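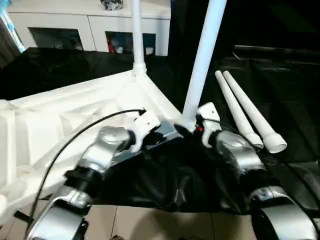

*White poles, tapered tubes and a molded frame, with black plastic sheeting on the floor.*

## Handout 2: Setting up before you assemble

Welcome back, everyone, and thank you for being so patient with the parking last time. Today we stay down on the floor, so do bring a cushion or an old folded towel for your knees - mine have had plenty to say about this unit over the years!

Spread your plastic sheet first. It will wrinkle, and you're welcome to spend a minute smoothing it, but please don't fuss over every fold. White plastic picks up grit from a bare floor very quickly, and the scuffs are a nuisance to get out.

Next, lay your parts on or beside the sheet. Tubes that look like twins often aren't, so put them side by side and compare the ends before you decide which goes where. A collar and a flared end are easily mixed up when you're in a hurry (Reece Gosling and I once spent a whole afternoon on a shelf unit for precisely that reason).

When you come to a pole:

- find the end that belongs in the frame
- hold it low down, near the base
- bring it upright slowly, and stop if it binds

Work in pairs if you like, one of you steadying the frame while the other handles the pole.

**For next time:** read the 5 pages on joints and collars, and write me a paragraph about something you've put together at home. Yaryna Didenko has the spare copies.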